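### 3.2 Shared surfaces and the storage of small items

The second part of the study looked at how households in Plusthorpe and Notport decide where small items are kept. Earlier work by Kaczorowski treated storage as a matter of space alone: where cupboards are few, goods gather on tables. Our interviews suggest that habit plays a larger part. Of the 30 households visited in June, 15 had moved home within the past 5 years, and most of these had carried the same arrangement of keys, letters and chargers from one address to the next.

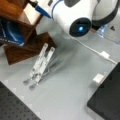

Households were asked to name the surface on which an item would first be looked for if it went missing. The answer was seldom the place where the item was meant to be kept. One Notport resident kept a labelled drawer for spare keys but said that she would "always try the kitchen table first". Bansal calls such places resting surfaces – spots where things are put down between one task and the next – and we adopt her term in what follows.

Resting surfaces differed between the two towns. In Plusthorpe, where the older terraces along the Ene have narrow halls, the kitchen table served for nearly everything. In Notport the hall itself was wide enough for a stand or a low cupboard, and post rarely travelled any further into the house.
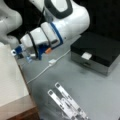
**Figure 4.** Grey tabletop with white robot arm and gripper; a black cable loops around the gripper housing.

The age of the residents had less effect than we had expected. Older couples and younger sharers gave similar accounts of what was left out overnight, although sharers were more likely to describe a surface as belonging to one person. Disputes were mostly about clearing. Several respondents felt that moving another person's belongings was worse than leaving them where they lay.
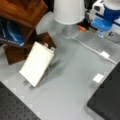 A further difficulty concerns items with no settled category. Respondents found it easy to say where cutlery or medicines were kept, but hesitated over adaptors, loose fittings and parts of things no longer owned. In the Kikar survey form these were entered under "other", and that heading received more entries than any room in the house. We therefore divided it by expected use before coding the replies, and Section 3.3 sets out the revised headings.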